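Tarkstead Community College
Furniture and Materials, Unit 3: Timber Movement and Solid Wood Tops
Handout revised 6/19/25

Read this before the practical. Bring it with you, as the table of terms will not be put up on the board again.

Why timber moves

Wood takes up moisture from the air and gives it back. When the moisture content of a board changes below fibre saturation point, its dimensions change too. The change is not the same in all directions. Along the grain it is small enough to ignore in furniture. Across the grain it has to be allowed for in every joint you draw.

Terms used in this unit

Tangential: in line with the growth rings. Movement is greatest here.
Radial: from the centre of the log outwards. Movement is usually less than tangential.
Equilibrium moisture content (EMC): the moisture content at which a board neither gains nor loses water in the surrounding air.
Cupping: curvature across the width of a board.
Backsawn: sawn so that the wide face is close to tangential. Called flatsawn in Canadian and American books.
Quartersawn: sawn so that the wide face is close to radial.

Working out an allowance

Use the simple method for this unit. Multiply the width of the panel by the percentage movement you expect across the grain. A top 1000 mm wide that moves 2 per cent across its width changes by 20 mm. Most indoor tops move less than this, but the coastal house in the Ornholm exercise has no heating for part of the year and you should work with the larger figure.

Record the width at the same point each time. Mark the point in pencil on the underside.

Edge-glued strip tops

A strip top is made by gluing narrow lengths edge to edge. Each strip may cup a little, but the effect over the full width is smaller than in a top made from a few wide boards. Short or knotty stock can be used up this way, and the colour will vary from strip to strip unless the lengths are sorted first. Gluing does not stop the top moving. The whole panel still swells and shrinks across its width.
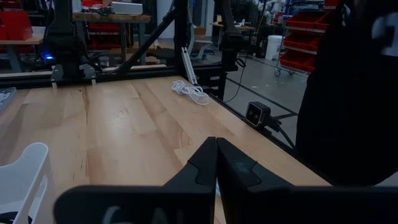 Fig. 1. Butcher-block maple bench top, with lengthwise seams and darker streaks.

Fixing a top to a frame

Never glue a solid top to its rails. Use slotted screw holes, buttons in a groove, or metal expansion brackets. Slots run across the grain of the top. Fix the centre line firmly and let both edges move.

Before the August practical

Read the Jata and Wijaya case studies in the unit folder. Draw a fixing plan for one of them at 1:5, showing the slots and the direction of the grain. Hand it in with your moisture readings.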